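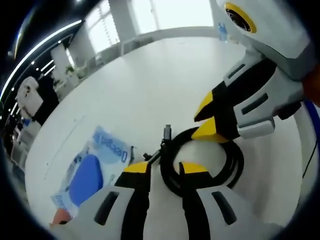
Coiled black cable on the table, plug end up.

Storing long cables without wrecking them

Posted by tallowgate
I'm sorting out the cable shelf in our community radio station and want one rule everyone follows. Right now half the mic leads are wrapped elbow to hand and the other half are in a bin. We have 15 people using the room in a normal week and each of them has a different method. I was taught over-under and would like to make it the standard. A couple of the regulars say it's a waste of time for anything short. What do you all do?

Reply by mrsheehan
Over-under for everything longer than an arm span. Elbow wrapping puts a twist in every turn and the twist stays. You pick it up a month later and it lies on the floor like a phone cord. The short patch leads hang over a peg, no coil at all.

Reply by Florkus
I'll disagree a little. Over-under matters on long runs that get thrown out across a stage. For a lead that goes from a desk to a mic and comes back at the end of the show, plain loops are fine if you let the cable turn in your fingers as you go. I have done it that way at home for years and replaced one lead, and that was a chair leg.

The other problem with over-under is that people who only half know it leave knots. If one end gets passed through the middle of the coil, you pull it out and get a string of overhand knots the whole way down. With 15 users you will have that every week.

Reply by tallowgate
The knots are a fair point. We had that in August at an outdoor event and it took two people to clear one extension. I still think it can be taught in an evening.

Reply by siham_d
Siham Daher here, I look after the AV store at a small college. We went through the same argument. Our shelf has 167 cables on it and students sign them in and out, so whatever rule we pick has to survive people in a hurry.

What worked:
Every cable has a hook and loop tie fixed to one end. It stays on the cable.
Coil size is the same as a dinner plate. Smaller than that and the thick ones fight you.
Colored tape near the plug for length.
No tape around the coil, ever. It leaves glue on the jacket.

We teach over-under at the start of the year. If a student can't get it, loose plain loops are accepted. Elbow wrapping is not.

Reply by mrsheehan
Agree on the ties. Which ones do you use? I bought a bag of the thin ones and the hooks filled up with carpet fluff by spring.

Reply by siham_d
Stedeck, the wide ones. They cost more than the thin ones. We bought a box of 900 and shared it with the theater department. I clean them with an old toothbrush when they stop gripping.

Reply by Florkus
900 ties is a lot of ties. I cut mine from a roll, same thing for less money.

Reply by orrinpike
Hanging or flat? I've seen both recommended. Ours hang on Seltari hooks, the narrow kind, and the heavy coils get a kink at the top where they sit on the metal.

Reply by mrsheehan
Hang them, but from something wide. A short piece of plastic pipe over the hook spreads the weight. Heavy power cables go flat on a low shelf, no more than 2 deep.

Reply by Florkus
Flat for me. Hanging takes a whole wall.

Reply by tallowgate
Thanks. I'm going with ties fixed to the cable, tape for length, over-under for long leads and plain loops allowed on the short ones. There's a training evening on 10th October and I'll go through it then. Still undecided on the wall – the landlord has to agree to any drilling.

Reply by orrinpike
A clothes rail on wheels would get you around the drilling. Ours came from a shop that was closing down and it holds the mic leads fine. I wouldn't put the power cables on it.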